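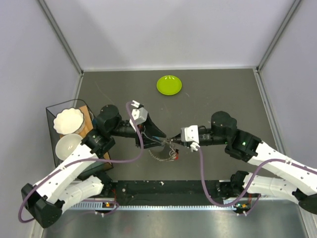
Surdale Housing Services
Working Group on Automation in Kitchens and Laundries
Minutes of the meeting held Nov 1, 2018, Studeck Building, lower meeting room

1. Minutes of the previous meeting
Approved with one correction. Under item 4, "dish return" should read "tray return."

2. Dish handling
The group received the report from Sithole on table clearing and putting away. The work covers plates, bowls and small utensils, handled one piece at a time by a pair of arms at a fixed station. Members noted that a light green plate and white bowls are in use at the station, and that the fluted bowl has a wavy rim, unlike the plain bowl stored with it. The report states that thin metal utensils remain the hardest items to pass from one gripper to the other.

Sithole recorded 59 attempts at a full place setting, of which 15 were finished without a person stepping in. The group agreed that this does not support use in a working kitchen at present. It was also agreed that the station should not be judged against a trained dishroom worker until heavier pans have been included – the present report leaves them out.

3. Laundry folding
Cesteo submitted a written update in place of attending. Towels are folded to an acceptable standard when laid flat by hand beforehand. Fitted sheets have not been attempted. One member asked whether laying the towels flat takes longer than folding them. The update did not say, and the question will be put to Cesteo in writing.

4. Floor cleaning
Deferred. The quotation has not arrived.

5. Costs
Spending to date on the dish handling review stands at $1,287, chiefly for replacement tableware and travel. No further funds were requested.

6. Decisions
No machine will be placed in a resident kitchen this year. The dish handling review will continue for 2 more months, with pans added. Staffing schedules are to be drawn up on the present basis.

7. Other business
The dishroom drain at Studeck was reported again – referred to Maintenance.

The next meeting date will be sent to members with the papers.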